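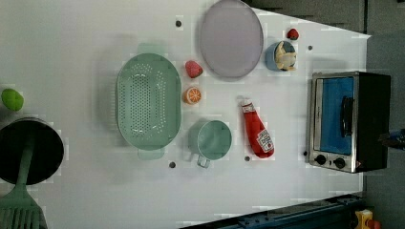
Posted by margaritis on May 23, 2025 | Filed under: Home Theater | 39 comments

I've had the Wuveo projector since November, and I've now watched enough movies on it to have opinions. Mostly good ones!

I paid $145 for it, refurbished, and my hopes were low. My last cheap projector turned every night scene into gray soup, which is a real problem when most of what you watch is people with flashlights going down into basements. The Wuveo does a lot better. Blacks still aren't black (come on, at this price), but I could follow the whole cave section of Brirov without squinting, and that movie is dark even on a good TV. Skin tones run a little orange out of the box. Switch to the Cinema setting and knock the color down a couple of notches and you're fine.

The sound is bad. There's one little speaker and it rattles on anything low, so I plug in my old Plevier soundbar and forget about it. The fan is the bigger annoyance - you can hear it in quiet scenes if you sit right next to the thing, so I moved it to a shelf behind the couch.

Setup took me ten minutes, most of it spent on the menus. The remote has no backlight, and I've hit the input button instead of pause more times than I'd like to admit.

The lamp is supposed to last 3000 hours. Mine shows 446 so far and I can't see any dimming. If you have a dark room and a plain wall, I'd say go for it. For daytime sports, keep your TV.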